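Local > Larnano > Buildings

Plondirthorpe hall gets cables cleared and yellow bins before April reopening

12 shares | 2 comments

The large indoor hall at Plondirthorpe is being tidied and fitted out ahead of its reopening in April, building manager Inbridge said.

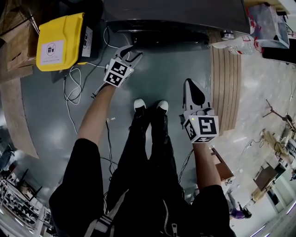
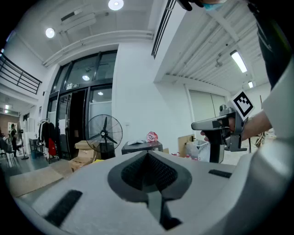 The hall at Plondirthorpe: gray floor with white cables and a yellow bag or bin, first picture; glass entrance with black frames, second picture.

Inbridge took over the lease from Garrido last fall and has spent the months since then on the floor, the lighting and the front doors. Loose cabling is the main job left. It will be moved into covered channels along the walls, and the work is expected to take six days.

The hall will have 74 storage spaces for local groups, up from 50 under the old layout. Groups that kept boxes there before the closure have until the end of March to claim them. Anything left after that goes to the Larnano depot, where it will be held for two months.

Waste will be sorted differently once the hall is open. General trash will no longer be picked up from the main floor, and users will be asked to carry it to the collection point behind the building.

The entrance will be unlocked at 7 a.m. and closed at 9 p.m. Deliveries should use the side road until the parking lot is repainted. Booking rates stay the same through the summer, Inbridge said, and a new price list will be posted at the front desk in August.

Filed under: Community spaces, Larnano area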